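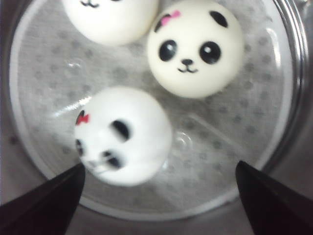
Trincombe Steamed Bun Recipe Collection
Data card, release 2
Last revised 18th April

Summary

The Trincombe collection holds 3518 recipes and recipe fragments for steamed breads, buns and dumplings, gathered from household notebooks, parish cookery books and canteen cards. It is maintained by the Busska Food Archive and is intended for the study of domestic cookery and the language of written instructions.

Contents

Each record consists of a full transcription, a list of ingredients in the original measures, a second list in metric measures, and a note of the source. Photographs of the original pages are held separately and are supplied on written request.
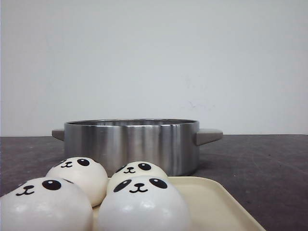
Equipment is recorded in the field "vessel", using the cook's own word wherever one is given. Sources differ widely in their terms, and a single household may write "pan", "boiler" and "steamer" for the same object. Transcribers have therefore added a plain second term from a fixed list. A wide, low stainless steel pot is entered as "pot, shallow", whatever name the notebook gives it.

Method of transcription

All pages were transcribed by hand and checked by a second reader. The work was directed by Florin Mihăilă; the ingredient lists were revised by Taras Stasiv in March. Spelling has been kept as found - including plain errors - and doubtful readings are placed in square brackets.
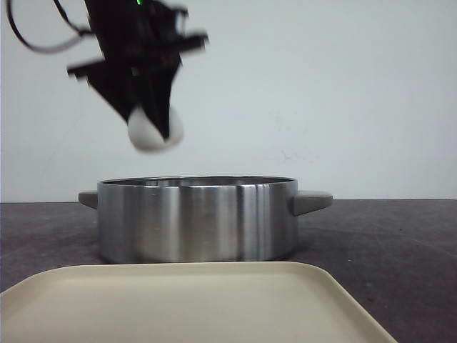 The field "shape" records the form of the finished piece before steaming. Many cooks give no more than a passing comparison, such as "like an egg" or "as for dumplings". Where the text describes a plain white ball, the entry reads "round, plain", and any later marking or filling is entered under "finish".

Known limits

Steaming times are missing from 700 records. The El Sherbiny notebooks contain 4 pages damaged beyond reading, which are listed by number only. Recipes from the Rustumen canteen cards are written for large kitchens and have not been scaled down.
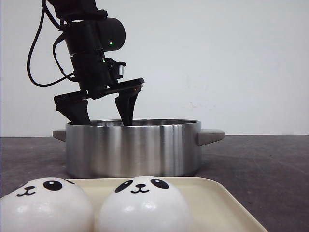
Round buns with panda faces; entered under "finish" as "face, animal".

Terms of use

The collection may be used freely for teaching and private study. Published work should name the collection and the release number. Corrections should be sent to the archive with the record number and the line concerned.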